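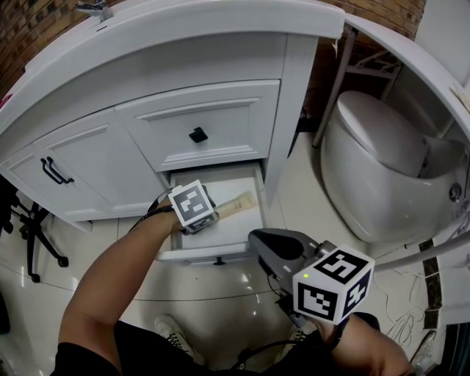 Meuble de salle de bains blanc, avec un tiroir ouvert.

L'association Neltance cherche 46 personnes pour une étude sur les petites habitudes du matin. Nous voulons comprendre comment les gens organisent leur première heure de la journée, à la maison, entre le réveil et le départ.

Qui peut participer ? Toute personne majeure qui habite à Gomdale ou dans les communes voisines, et qui partage son logement avec au moins une autre personne. Il n'est pas nécessaire de parler parfaitement le français, les entretiens peuvent se faire aussi en serbe, en macédonien ou en grec.

La participation demande trois choses. Vous tenez un carnet pendant deux semaines, avec quelques lignes par jour. Vous recevez une fois chez vous notre enquêtrice, Mimoza Zupan, pour un entretien d'une heure. À la fin, vous venez à une rencontre de groupe dans la salle Tomić, au premier étage. Les carnets sont fournis par nous et restent anonymes.

Une indemnité de 131 euros est versée après la rencontre de groupe. Les frais de bus sont remboursés sur présentation des billets.

Pour s'inscrire, veuillez écrire une courte lettre à Drita Stojanovska, Neltance, boîte postale 1111, Gomdale, avant le 25 septembre 2025. Indiquez s'il vous plaît votre âge, le nombre de personnes dans le logement et l'heure à laquelle vous vous levez d'habitude. Les personnes qui travaillent la nuit sont aussi les bienvenues, leur matin nous intéresse beaucoup.

Commentaires (3)

Savvas Galanis
Bonjour, est-ce que mon épouse et moi pouvons participer tous les deux ?

Drita Stojanovska
Bonjour Monsieur, une seule personne par logement, je regrette. Vous pouvez choisir entre vous.

Ljubica Nedeljković
J'ai envoyé ma lettre. Je me lève à quatre heures pour la boulangerie, j'espère que cela convient.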